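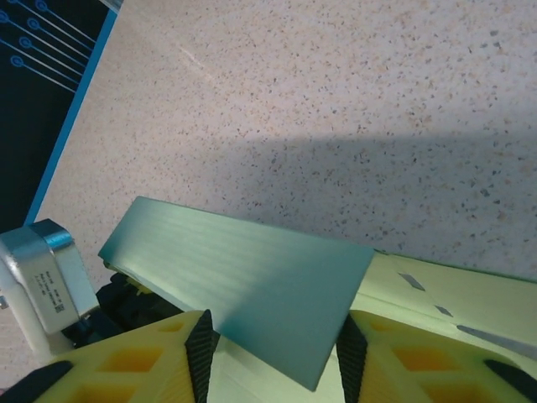

2019-02-03

The budget for the two-arm cell is settled, bar the consumables. Zernex and Harawira both quoted for the arms and came out 50 pounds apart, so I went by spares. Harawira wanted 19 weeks for a replacement joint. Zernex keeps them on the shelf.

Finger pads are the line I got wrong last time. I had put them under sundries. They wear, and this year they have their own row at 244 pounds, to be looked at again in September.

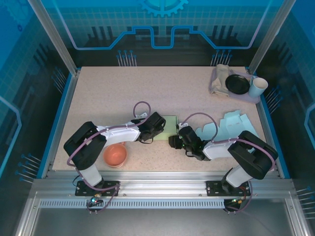
Cabling comes next. Drutera sells a made-up set for 958 pounds the pair, with strain relief at both ends. Buying the parts and crimping them myself would be cheaper on paper, but I priced my own hours at nil when I worked that out.

I have left the second tray of test items off the order. Brurkura will supply flat cartons with no minimum quantity, and the crockery can come from any supermarket. Still open: whether to carry one spare gripper or two. I have put down one.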